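Handover bench log, Risteo grippers, 05/07/2026

Picking up from the dropped grips on the Gilbert unit. Ran the two-gripper handover on the big white table again, same black bar with the two round buttons, same jaw tips. Out of 40 tries the left jaw let go early on 3. No warning in the log, the width reading just jumps to 235 and stays there.
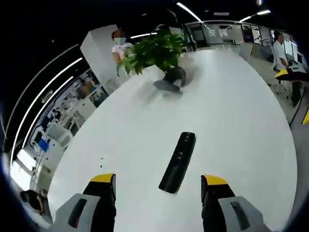

Swapped the encoder cable first and got the same jump on the next batch. Then swapped the Plostell board – no drops since, but I only had time for a short run, so I'm not calling it fixed. The old board is in the bin marked HOLD. Please don't put it back in the spares.

Safety note: on 2 of the drops the jaw snapped open hard enough to pinch. Keep fingers off the pads while the unit is powered, even when it looks idle.
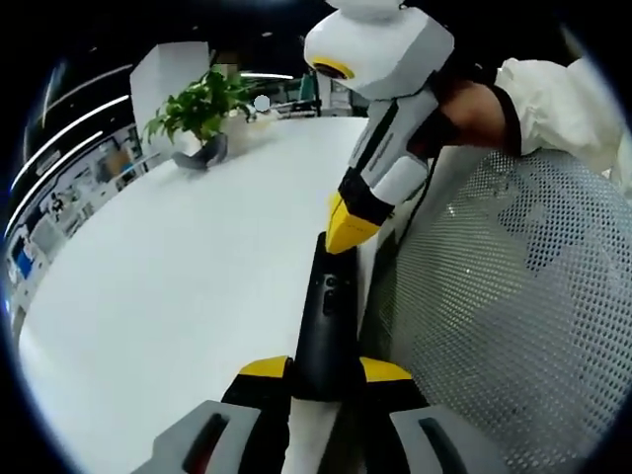

Second gripper's tip on the bar, bar still in the first gripper's jaws.

To do: long run on the new board, log motor current as well as width, ask Stullent if they changed the connector.

Comments (2)

Had the same jump in November. Ours was a bent pin on the board side.

Can you post the raw width log? The plot alone won't tell me much.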